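Imprimir | Enviar por correo

Enero de 2025
Por Rocío Benavides, soporte y compras de equipo

Consulta: antes de pedir la segunda celda, ¿qué repuestos metemos en el presupuesto?

Estado: abierta, a la espera de cotización

Hola a todos, y perdonen que me extienda, pero prefiero dejarlo escrito completo a que se nos pierda entre llamadas, como pasó con la primera compra. Nidia me pidió que juntara en un solo ticket lo que hemos ido aprendiendo con la celda de dos brazos, para que ella pueda cerrar los números de la segunda en febrero. Lo hago con mucho gusto, y si me olvido de algo, por favor agréguenlo más abajo.

El problema original lo reportó Heriberto: en la tarea de recoger bolsas y pasarlas al tacho, el brazo izquierdo se detenía con un aviso de esfuerzo en la muñeca. No siempre, y nunca cuando uno estaba mirando, claro. Al principio sospechamos de la pinza y hasta pedimos precio de una nueva a Clemov. Menos mal que no la compramos, porque al revisar el registro vimos que los avisos salían sobre todo cuando el brazo estiraba mucho el codo, con cualquier bolsa e incluso sin ninguna.

Lo que probamos, en orden:

Primero, cambiar la pinza izquierda por la derecha. El aviso siguió en el lado izquierdo, así que la pinza quedó descartada.

Segundo, bajar la velocidad. Mejoró un poco, pero Ka-ming me hizo notar que con ese ritmo no llegamos a las 287 repeticiones que nos pide el plan, y tiene toda la razón.

Tercero, soltar el conducto corrugado y volver a pasarlo con más holgura por encima de la muñeca. Con eso hicimos 100 ciclos seguidos y el aviso no apareció. Todavía no lo doy por resuelto, me gustaría ver otra tanda igual, pero estoy bastante más tranquila.

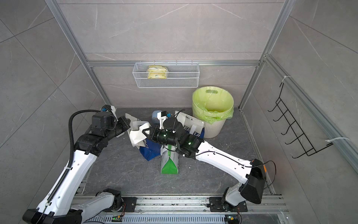
Celda 1, tarea de bolsas. El conducto corrugado va por encima del brazo izquierdo; en el derecho, el cable delgado corre sujeto con clips.

Fíjense en la diferencia entre los dos lados, que para mí es el centro de este ticket. El cable con clips del brazo derecho no nos ha dado ni un aviso. Por eso quisiera que en la cotización de la celda 2 el guiado de cables venga como renglón aparte, con su juego de clips de repuesto, y no como "accesorios varios", que fue lo que aceptamos la vez pasada y nadie supo después qué incluía.

Otros puntos para Nidia, ya pensando en dinero:

Conducto y clips: Wragg nos ofrece el juego completo a 52 dólares. Pediría dos, uno para instalar y otro para el cajón.

Pinza de repuesto: sigo creyendo que conviene tener una, aunque no haya sido la culpable. Puede esperar al segundo trimestre.

Estructura y riel: Gidell mandó una propuesta de unos 4,000 dólares por los perfiles de aluminio y el riel, sin montaje. Me falta confirmar si cubre también el travesaño del fondo, donde va colgada la canasta de malla. Ya les escribí.

Ganchos laterales: en la celda 1 están amarrados al perfil con precintos y ahí siguen, pero en la nueva me gustaría que fueran atornillados. Son unos cuantos tornillos, lo anoto para que no se quede fuera del pedido.

Material de práctica: bolsas de papel y de las otras, más forros para el tacho. Esto sale de caja chica, Rosaura ya lo tiene en su lista.

Respuesta de Heriberto Salazar: De acuerdo con lo del cableado. Agregaría las horas de instalación, que en la primera compra no las pusimos y terminamos pagándolas de mantenimiento.

Respuesta de Rocío Benavides: Gracias, Heriberto, lo sumo. Dejo el ticket abierto hasta que conteste Gidell y tengamos la segunda tanda de ciclos.

Tickets relacionados
- Plazo de entrega de pinzas Clemov
- Traslado de la celda 1 a la sede de Clastport
- Formato de cotización para equipo nuevo
- Aviso de esfuerzo en la muñeca: registro de Heriberto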